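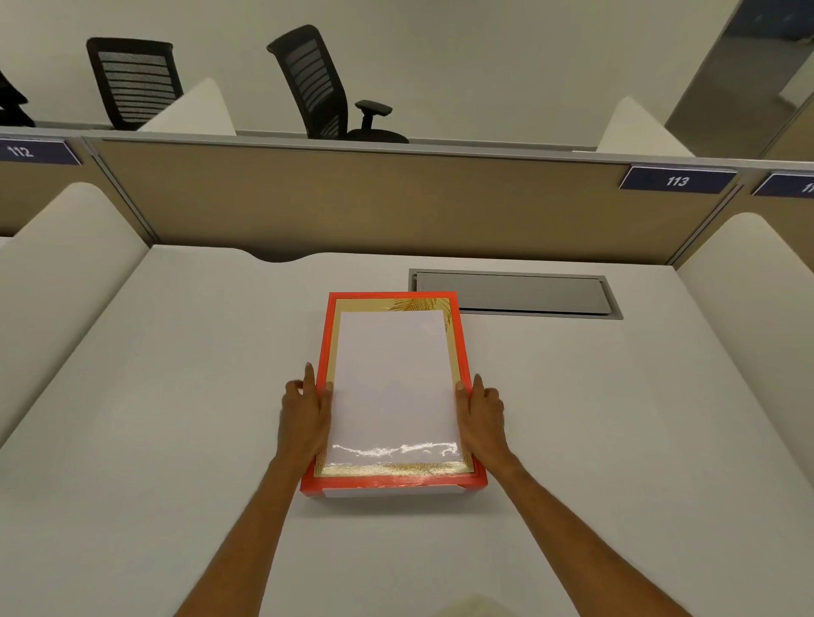
An orange-red frame on a white desk.

Sunberg Maths Revision Cards, Years 7 to 9
Reviewed by Ro-un Nam

The set comes as 80 cards in a flip-top box, with a thin answer booklet tucked in at the back. I bought it in March for my daughter, who is in Year 8 and was getting lost in ratio and algebra. We have used it most school nights since then, usually for 20 minutes before tea.

Each card covers one topic. The front has a short explanation and a worked example, and the back has six questions that get harder as you go down. The topics are colour coded: number, algebra, ratio, shape, and statistics. Number gets the most cards and statistics gets very few, so if your child is struggling with averages or charts you will need something else as well.

The explanations are mostly good. The card on adding fractions sets out every line of working and doesn't skip the step where you change the denominators. The one on straight line graphs is weaker. It uses the word "gradient" on the front without saying what it means, and the definition only turns up two cards later. My daughter gave up on that one and we went back to her class notes.

I found 2 mistakes in the answer booklet. One is a missing minus sign in the section on expanding brackets. The other gives the area of a triangle without halving it. I wrote to Sunberg and had a reply the next morning with a corrected page to print out.

The card itself is thick enough to stand up to a school bag, but the box is not. Ours split down one side within a fortnight and the cards now live in a freezer bag. The print is a fair size and there is space on the back for rough working if you use a pencil.

We had the Chaudhry workbook for Year 7, and that has far more practice in it. It is also heavy, and she never once opened it without being asked. The cards get picked up more because one card is a finished job. For a child who needs lots of repetition I would still buy the workbook. For topping up before a test, the cards are better.

Not suitable for GCSE. There is no trigonometry, and simultaneous equations are left out altogether.

Four stars. It would be four and a half with a decent box.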